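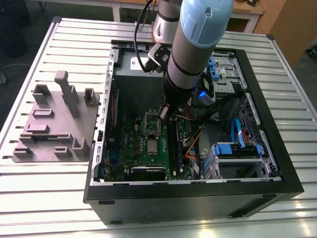 Research desk notebook, November 2023

Thursday, second shift on the desk. Writing this up before I go home while I still remember why I was so pleased with it.

Picked up the Claltard request again. Original wording: "everything you have on cold chain packaging suppliers." I had sent a first batch last week, 84 items, and heard nothing back, which should have told me something. So I phoned instead of emailing. Nine minutes on the phone and the whole question changed! They have a contract up for renewal in December and want to know if any of the suppliers on their shortlist have changed owners lately. That's a lovely small question. I could have cried over the 84.

New search, done from scratch:
- company filings first, by registered name and then by former names
- trade press, last 5 years, "acquired" OR "merger" OR "stake" with each name
- the regional business pages for Marville, which the big aggregator still doesn't pick up (I checked again, still no)

The Marville paper was the winner. A short piece on Pintér selling its packaging arm, and it isn't in any of the paid sources under that spelling. Without the accent you get a pile of unrelated people. With the accent you get nothing in one database and the right hits in another. I ended up running both and sorting by hand. Note for whoever does the next one: Fomance drops accented letters on import and leaves a gap, so "Pint r" is worth trying as a phrase. Ugly, but it found two more articles – one of them the good one, with the sale terms.

Sent Claltard 3 items and half a page on top saying what each one tells them and what I couldn't confirm (the date the sale closed, mainly). Reply came back before lunch with a follow-up question, a proper one. I love it when that happens.

Talked it over with Levente Magyar afterward. He thinks the intake form is the trouble, it has one big box for "topic" and people fill it with a topic. He wants to swap it for "What will you do with the answer?" and "When do you need to decide?" I'm all for it. We tried the new wording on two old requests from the folder, reading them as if we had asked, and in both cases I'd have searched somewhere else entirely. Not much of a test, but enough to get me excited. He'll draft the form, I'll do the guidance text next to it.

Also looked at the usage stats for the alerts. Plenty of them are going out every morning and never opened. I'd like to call those people too, a few a week, and ask what they're working on now. Some of those alerts were set up for projects that must have ended long ago.

To do:
- add the accent trick to the search tips page, with the Pintér case
- ask Fomance support if the import can be fixed (ticket open, no answer yet)
- chase the closing date of the sale, try the filings again Monday
- save the Marville search string in the shared folder under Claltard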